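Nach drei Umbauten am Handgreifer: mein Eindruck vom Fingersatz von Clurard

Ich gebe es zu, ich habe den Fingersatz erst nur bestellt, weil mir die alten Finger zum dritten Mal an der Wurzel gerissen sind und ich keine Lust mehr hatte, nachts den Drucker laufen zu hören. Zwei Finger, dazu Gummipads und ein Beutel Schrauben, macht 54 Euro. Für Kunststoffteile ist das kein Schnäppchen, aber die Versandtasche kam schnell, und auf dem Beilagezettel stand sogar eine Telefonnummer, unter der jemand drangeht. (Temitope Usman, sehr geduldig, danke nochmal!)

Zum Einbau. Der Greifer muss dafür nicht komplett zerlegt werden, das fand ich schon mal gut. Alte Finger ganz öffnen, Schrauben an den Platten lösen, Finger nach vorne abziehen. Bei mir saß der linke bombenfest, weil ich beim letzten Mal Schraubensicherung benutzt hatte, und zwar viel zu viel. Mit dem Föhn ging es dann. Wer so etwas vor sich hat: lieber eine Minute länger wärmen, als mit dem Schraubendreher hebeln. Ich habe gehebelt und habe jetzt eine Macke in der Platte.

Die neuen Finger gehen stramm drauf. Ich habe beide Seiten erst handfest angezogen, dann den Griff langsam durchgedrückt und geschaut, ob die Spitzen sich gerade treffen. Taten sie nicht, der rechte stand ein Stück zu hoch. Also wieder lösen, ausrichten, nochmal. Beim zweiten Anlauf passte es. In der Anleitung steht dieser Schritt erst ganz hinten unter »Tipps«, nach dem Festziehen – da gehört er nun wirklich nicht hin.

Die Pads werden geklebt. Vorher mit Alkohol abwischen, aufdrücken, und dann soll das Ganze 30 Minuten in Ruhe liegen. Ich habe es über Mittag liegen lassen und danach mit dem angefangen, womit ich solche Finger immer prüfe, nämlich mit Kleidung. Eine Tasse hält jeder Greifer. Bei glattem Steppstoff trennt sich die Spreu vom Weizen!
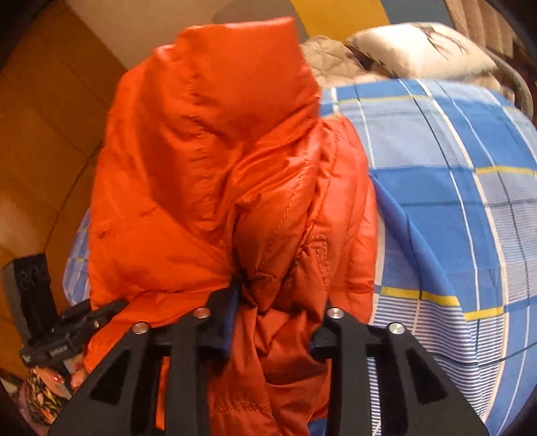 Florkum, im Januar

Die orange Daunenjacke ist mein Lieblingsgegner: glänzendes Nylon, dick gepolstert, und gepackt wird sie irgendwo, wo gerade eine Falte steht. Mit den dunkelblauen Pads komme ich damit gut zurecht. Meine alten Pads von Pateck waren härter und haben den Stoff gern nach vorne rausgeschoben, sobald ich kräftiger zugedrückt habe. Die von Clurard geben etwas nach und legen sich an. Dafür sammeln sie Fusseln, das ist unglaublich. Nach einem Nachmittag mit Bettwäsche und Pullovern sahen sie aus wie eine Kleiderbürste. Feuchtes Tuch, kurz trocknen lassen, weiter geht's.

Die dreieckigen Aussparungen in den Fingern machen das Ganze leichter und auch etwas nachgiebiger. Bei weichen Sachen mag ich das. Bei schweren Sachen, einer vollen Wasserflasche zum Beispiel, verdreht sich der Finger ein bisschen zur Seite, und man muss näher an der Wurzel greifen. Mein Kollege Tanko Balogun findet das furchtbar und schwört auf die massiven von Daher. Die kosten aber 169 Euro, und mit denen tut mir nach einer Stunde das Handgelenk weh. Geschmackssache, würde ich sagen.

Noch ein Wort zur Pflege, denn da habe ich in den ersten Wochen geschlampt. Die Schrauben auf der Oberkante setzen sich. Bei mir war nach 2 Tagen schon eine locker, gemerkt habe ich es nur am Klappern. Seitdem gehe ich vor jeder längeren Runde einmal mit dem Schlüssel drüber, alle gleich fest und mit Gefühl. Wer die Kamerahalterung seitlich am Greifer hat, sollte die gleich mit prüfen. Wenn die nur ein kleines bisschen wandert, stimmt die Kalibrierung nicht mehr, und das fällt einem immer erst am Rechner auf. Ich habe mir mit Lackstift einen Strich über Halterung und Gehäuse gezogen, da sehe ich es sofort.

Der Kleber ist für mich der größte Schwachpunkt. Am rechten Pad hob sich nach ein paar Wochen die vordere Ecke ab, genau da, wo man Reißverschlüsse und Taschenkanten erwischt. Ich habe am Telefon nachgefragt und den Rat bekommen, die Fläche vor dem Kleben mit feinem Schleifpapier anzurauen. Hätte man auch auf den Zettel schreiben können! Mit angerauter Fläche hält es jetzt. Ersatzpads gibt es einzeln, allerdings nur im Paar, und lieferbar waren sie zuletzt nicht immer.

Würde ich den Satz wieder kaufen? Ja, für Textilien sofort. Für Werkzeug oder schwere Küchensachen würde ich mir etwas Steiferes suchen oder eben Tanko seine Daher-Finger klauen. Von mir vier von fünf Sternen, den einen Abzug gibt es für den Kleber und die Anleitung.

Nachtrag: Encarnación Bermúdez hat in den Kommentaren gefragt, ob die Finger auch auf die ältere Griffversion passen. Ja, aber die Schrauben im Beutel sind dafür zu lang, da braucht ihr die alten. Also bitte nicht wegwerfen.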